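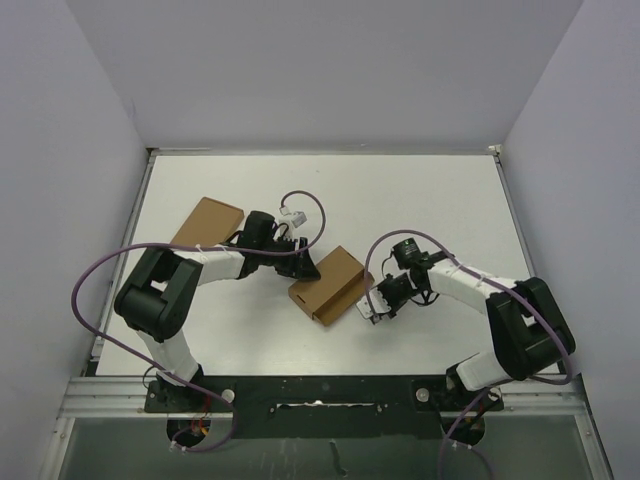 Corpus Lekelmont de Atas de Cooperativas Agrícolas
Ficha de dados (LEIA-ME)

Última atualização: 16/04/2018

Imprimir | Enviar por e-mail

Apresentação

O Corpus Lekelmont reúne 400 atas de assembleias gerais de cooperativas agrícolas, transcritas a partir de livros manuscritos e datilografados. O trabalho foi realizado pelo Arquivo Bavby, que detém a custódia dos originais, e destina-se à investigação em história económica, linguística e estudos rurais. A transcrição foi feita em língua portuguesa, com conservação da ortografia de cada época.

A presente ficha descreve a composição do corpus, os critérios de transcrição, a estrutura dos ficheiros e as condições de utilização. Recomenda-se a sua leitura antes de qualquer tratamento quantitativo dos textos.

Composição

As atas provêm de 3 fundos:

- Fundo Siriwardena: cooperativas de produtores de azeite e de vinho;
- Fundo Kumier: cooperativas leiteiras e associações de regantes;
- Fundo Geral: documentação avulsa, depositada no Arquivo sem indicação de proveniência.

O Fundo Siriwardena é o mais extenso e contribui com 72 livros de atas. No Fundo Kumier faltam vários livros intermédios, pelo que as séries não são contínuas. As lacunas conhecidas estão registadas no ficheiro lacunas.csv.

Cada ata constitui uma unidade independente. As atas que ocupam mais de um livro foram reunidas num único ficheiro, com indicação do ponto de passagem.

Critérios de transcrição

1. A ortografia original foi mantida, incluindo as variantes dentro de uma mesma ata.
2. As abreviaturas foram desenvolvidas entre parênteses retos.
3. As palavras ilegíveis são assinaladas com [ileg.]; as leituras duvidosas, com ponto de interrogação entre parênteses retos.
4. As rasuras só foram transcritas quando o texto riscado permanecia legível.
5. As assinaturas não foram transcritas. Regista-se apenas a sua existência no campo assinatura.

Os valores monetários conservam a unidade do documento e não foram convertidos. O mesmo se aplica às medidas de capacidade, cujo significado varia conforme a localidade.

Estrutura dos ficheiros

- textos/: transcrições em formato TXT, codificação UTF-8;
- metadados.csv: uma linha por ata, com identificador, fundo, tipo de cooperativa, ano e local da assembleia;
- lacunas.csv: livros em falta ou consultáveis apenas em parte;
- glossario.txt: 500 entradas de vocabulário agrícola e contabilístico.

O campo ano encontra-se vazio quando a ata não está datada e a data não pôde ser estabelecida pelas atas contíguas. As datas inferidas levam a letra i após o algarismo final. Quem importar a tabela deverá, por isso, tratar este campo como texto.

Dados pessoais

Os nomes de associados foram substituídos por códigos nas atas ainda abrangidas pelo prazo de reserva do Arquivo. A tabela de correspondência não é distribuída. Nas atas mais antigas, os nomes figuram tal como no original.

Limitações

O corpus não constitui uma amostra representativa do movimento cooperativo. As associações de menor dimensão raramente conservaram os seus livros, e as atas extraordinárias surgem em proporção inferior à real. A linguagem segue fórmulas fixas, sobretudo na abertura e no encerramento, o que afeta as contagens de frequência lexical.

Utilização e citação

É autorizada a utilização para fins de investigação e de ensino, mediante citação da fonte. A reprodução comercial carece de autorização escrita. Forma recomendada de citação:

Arquivo Bavby, Corpus Lekelmont de Atas de Cooperativas Agrícolas, 2018.

Correções

As propostas de correção devem indicar o identificador da ata, a linha e a leitura sugerida. São conferidas com o original e, quando aceites, integradas na revisão anual de setembro. As versões anteriores permanecem disponíveis mediante pedido ao serviço de leitura.

Partilhas: 3 | Comentários: 0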